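News > Workshop notes > Cell 11

Home News Cells Spare parts Contact

Reading time: 2 minutes

Looking after the hand in cell 11

May 30, 2019

The small cell at Amness is running again after its yearly service. It has one arm, one hand with fingers and one white table, and it practises placing fruit in baskets for the Clilevari project. The last full service was in December, and the counter of the cell showed 1,606 hours when we switched it off.

We began with the cables. On this arm they leave on the right side and hang a little in the air before they reach the cabinet. We had a fault in the winter which came and went, and the log recorded 454 short stops of the hand. The reason was a connector at the wrist which was not fully tightened. We cleaned the contacts, closed the connector again and marked its position with a pen, so a small movement can be noticed at the daily check.
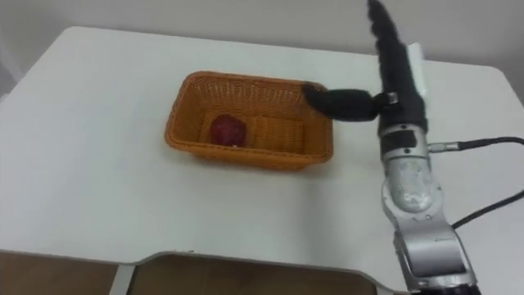
After the cables came the joints. Every screw on the joint rings was tested with the small torque key, and two of them needed a quarter turn. The covering of the fingers is more delicate. It must not be cleaned with alcohol, as we did in the first year, but only with a damp cloth, and then the hand must rest for 30 minutes before it is powered.

Then the zero position was taught again. For this we use always the same basket and one apple, because colleagues at Skiltent work with the same objects and we can compare our values. The thumb is brought slowly over the rim of the basket, at the lowest speed, and the operator keeps one hand on the stop button. If the thumb presses on the rim, the height of the table must be corrected in the program before any other thing is changed.

The new checklist is in the Aravena folder, together with the drawing of the connector. Please write your hours in the log also when you have only moved the arm by hand. The spare covering for the fingers is ordered, but we do not have a delivery date yet.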